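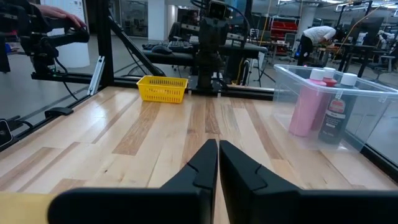 The work table during the morning demonstration, with the bin of bottles at right and the yellow basket toward the back.

Visit to the Robotics Laboratory at Nurkstead

In March I attended the open morning held by the robotics laboratory at Nurkstead. The invitation had come through the Clarnthorpe adult learning program, where I teach an evening course on the history of work, and it was extended to instructors who wished to see present-day automation at close range. I set down my impressions in this post at the request of several members of the course who were unable to travel.

Visitors were received at 9 in the morning and given a short introduction in the front office. The laboratory occupies part of the former Carvalho packing building, a fact of some interest to those of us who study the town. At its height the packing business employed 400 people on two shifts. The present tenant moved in after a long vacancy and has kept the open floor. Desks, shelving, and work tables now share one large room, and staff carry on with their own tasks while visitors are shown through.

The demonstration concerned the handling of ordinary household objects. Our guide explained that the laboratory does not build its own arms. Its work lies in teaching them. An operator takes hold of one arm, called the leader, and moves it by hand, and a second arm follows the same motion at the table. Each completed attempt is saved as an episode. The project, which carries the name Zoston, had reached 3174 episodes by the morning of our visit, and the staff aim to add 200 more each week until summer.

I had expected the objects to be of an industrial kind. They were the sort of things one keeps under a sink or in a hobby drawer: bottles standing in a clear plastic bin, a small basket, a pair of slender brushes with metal ferrules. The guide stated that thin objects lying flat are among the most difficult items in the current set. A bottle offers a good deal of surface to take hold of. A brush handle lies close to the wood, and the fingers must come down very near the table before they can close on it. Members of the course who have tried to pick up a sewing needle while wearing gloves will understand the matter at once. 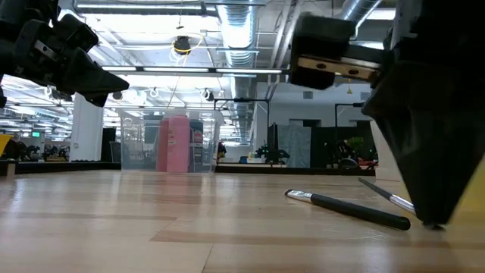
Posted by the author of Clarnthorpe Work History Notes

Visitors were permitted to put questions throughout. One member of the party asked how long a new operator must train before the episodes are good enough to keep. The reply was two weeks, with the first days given over entirely to slow movement. Another asked whether the arm would know what to do if the brushes were laid down in a different direction. We were told that changing the placement between attempts is a regular part of the work, and that a system taught with only one arrangement is of little use with any other.

My own question concerned the operators. The histories we read in the course describe how skilled hands were studied, timed, and copied, often without much regard for the persons to whom they belonged. I asked whether the operators are credited in any form. The guide replied that their names are kept with the project's internal records but are not published at present. I would encourage the laboratory to reconsider that practice.

The visit closed with coffee in the front office, where a few photographs of the Carvalho packing lines have been hung beside the door. I have asked for permission to copy two of them for the autumn session, in which we take up the packing trades. Instructors who wish to attend the next open morning should write to the Clarnthorpe program office. Groups are kept small, and closed shoes are required on the laboratory floor.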